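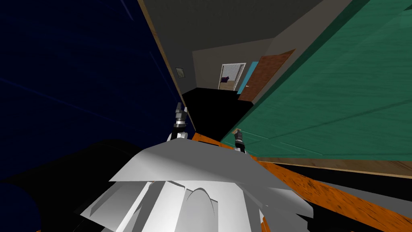 Hallway with navy blue wall and tan wooden trim.

Home | About Us | Courses | Admissions | Contact

About the Druvidley School of Bookkeeping

The Druvidley School of Bookkeeping offers evening and daytime instruction in payroll, accounts and business correspondence. It is led by its principal, Miroslava Tymoshchuk, and has 17 teaching staff. A total of 236 students are enrolled for the current year, which began in September.

Classes are kept small, and each student is assigned a tutor for the length of the course. The certificate program requires 800 hours of study - part of this may be completed at an approved workplace. Questions about admission or transfer of credit should be addressed to the registrar, Danylo Hutsuliak.

Contact the Registrar | © Druvidley School of Bookkeeping | Back to top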